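Session 2: Setting out a small workspace
Posted in November by the course office

These notes go with the Thursday class. Bring them with you, along with the floor plan you drew last time.

Start with reach
Sit at the table and sweep each forearm across the top without leaning. The area you cover is the near zone. Straighten your arms and do it again for the far zone. Things used many times an hour belong in the near zone. Things used once or twice a day can go in the far zone, and the rest should be on a shelf or in a drawer.

Mark both zones on your plan in pencil. Most people draw the near zone too large the first time – check it again after sitting for a while.

Table shape
A rectangular top is easy to push against a wall and gives you corners for storage. A round top has no corners to knock into and suits a room people walk through, but it wastes space behind it. If two people share a round table, their near zones overlap in the middle, so agree what lives there.

For the Grelis exercise we use a room with one door and one window. Leave 500 mm clear on the side where you get up. Draw the table first, then the chair pushed out, then the shelves.

Small items
Empty every pot and tray and put back only what works. Pens that share one holder should be of one height or the short ones get lost. Keep the holder on the side of your writing hand.

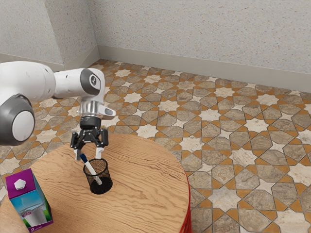 Fig. 2. Round wooden table with a black mesh pencil holder near the middle.

Cables come next session. Read the Quintela handout up to page 11 and note where your sockets are.

To hand in: one plan, both zones marked, and a list of what you moved. No more than 40 lines.

2 comments | 11 shares
Contact the course office | © Gondico Evening Courses | Back to top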